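Tuesday, June 4, 2019

Varnish notes, continued. Dardo Gaete still says the Drumwood oil cures overnight. I don't believe it. The Bimham offcuts marked with a thumbnail after 19 hours, and that was the thin coat.

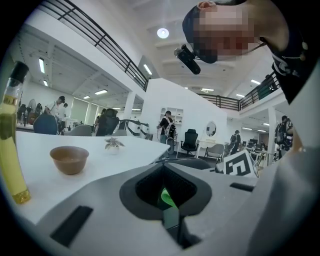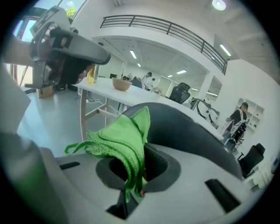
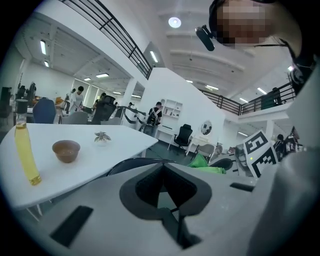 Sanded back to 2000 grit and tried again, 3 coats this time. The tin says 10 minutes between wipes -- I'd like to know who timed that, and in what weather. Jaime Antunes wants to use it on the Roradby shelves. I've asked him to hold off till the second lot of offcuts has had a full week.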